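Butcher Block Tops: Questions We Get Asked

Do I really need a special butcher block oil?

Probably not. Most of what gets sold under that name is mineral oil with a nice label and a higher price. Plain food-grade mineral oil from the drugstore does the same job. If you like the smell of the fancy stuff, buy it, but don't expect it to protect the wood any better.

How often should I oil it?

The leaflet that comes with a new top usually says once a month, forever. I have my doubts, and the people who write the leaflet also sell the oil. Put a few drops of water on the wood. If they bead up, leave it alone. If they soak in, oil it.

Will it get rid of old stains?

No. Oil makes a stain darker, if it does anything. Sand it out or live with it.

What about the "lifetime" finishes?

Ask whose lifetime. Rupert Brunner, who refinished tops for Nameten before he went out on his own, told me he has stripped plenty of them well before they were old. A hard finish looks great until it gets a deep scratch. Then water creeps under it and you have to redo a large patch instead of one small spot.

Is the striped look a sign of quality?

It's a sign that the top was glued up from strips. Cheap ones and expensive ones both have it. Look at the glue lines and the ends before you look at the price tag.

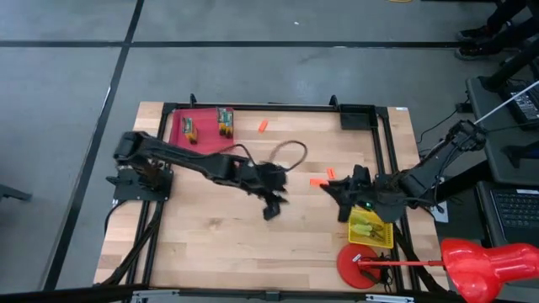 Can I use it as a workbench?

Sure, and it doesn't have to be a costly one. Skip the food-safe talk if no food is going near it. A wipe-on varnish is easier to keep clean, and you can let it cure for 36 hours before you put anything heavy on it. I'd wait 96 if the room is damp, whatever the can says.

Is a top from Floneo worth $2,000?

I wouldn't pay it. Ask them what species it is, how thick it is and what the warranty leaves out. Read that last part twice.

Mine warped in August. Is it ruined?

Maybe not. Check that both faces were sealed, including the one you never see. Give it time in a drier room before you let anyone sell you a new one.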